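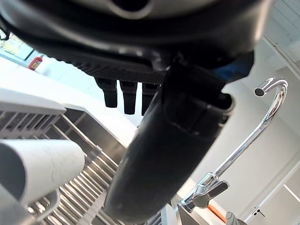 The kitchen tap, lever side.

Search this site
Search

Posted 4th September by Jaime Gouveia
8 comments

The kitchen tap has been dripping on and off since March, and last week I finally took it to pieces. It is a single-lever mixer in polished chrome with a tall gooseneck neck. The lever sticks out to the right, near the base. These notes are mainly so that I don't have to work it all out again next time, but the order of work should suit most taps of this shape.

First, the drip. I left a measuring jug under the spout overnight with the lever fully down and had 1,259 ml in it by morning. A loose aerator won't do that. An aerator only holds back a little water after you shut off, and that stops within a minute or so. A drip that carries on all night is nearly always the cartridge.

I turned off both isolating valves under the sink. The hot one was stiff and needed a quarter turn back and forth before it would close fully. Then lever up, to let the pressure out, and plug in the sink. I have lost one grub screw down that waste already.

The lever is held by a grub screw behind a small plastic cap. Mine took a 2.5 mm hex key. It had been done up hard and I put a drop of oil on it and went off to make lunch. After that it moved. The lever pulls straight off, then there is a chrome shroud which unscrews by hand (use a rubber glove, not pliers), then the brass nut over the cartridge.

The cartridge is a ceramic disc type, 35 mm. I bought the replacement from Zatitz, who list them by diameter and by the spacing of the locating pegs. Check both. The first one I ordered was a Sketex with the right diameter and the wrong pegs, and it went back. The second was a Prosto and fitted first time. There was scale on the seat inside the tap body and a score across one of the old discs, which I think was the real fault.

Cleaning the seat took longer than anything else. White vinegar on a bit of cloth, ten minutes, wipe, repeat. I didn't scrape it. Then a thin smear of silicone grease on the new seals, cartridge in, nut down until it stopped and a small nudge beyond that. Too tight and the lever goes heavy.

While the water was off I did the spout end as well. The aerator unscrews with a coin slot key. It had grit behind the mesh and a ring of scale round the edge. An hour in vinegar cleared it. I also went over the neck with the same cloth, rinsed it straight away and dried it. Vinegar left on chrome will dull it in the end, particularly where the plating is thin.

Before turning the water back on, take the aerator off again if you have refitted it. Run the tap for a minute without it so that loose scale goes down the sink. I forgot and had to clean it twice.

Result so far: jug left out for two nights, dry both times. The lever is a little stiffer than it was, which I prefer.

Parts, for reference:
35 mm ceramic cartridge, Prosto
Silicone grease, small tube (already had it)
Grub screw, spare, not needed in the end

The flexible hoses underneath look older than the tap and are next. Sedgwick stock them in two lengths and I have yet to measure which one I need.

8 comments
100 shares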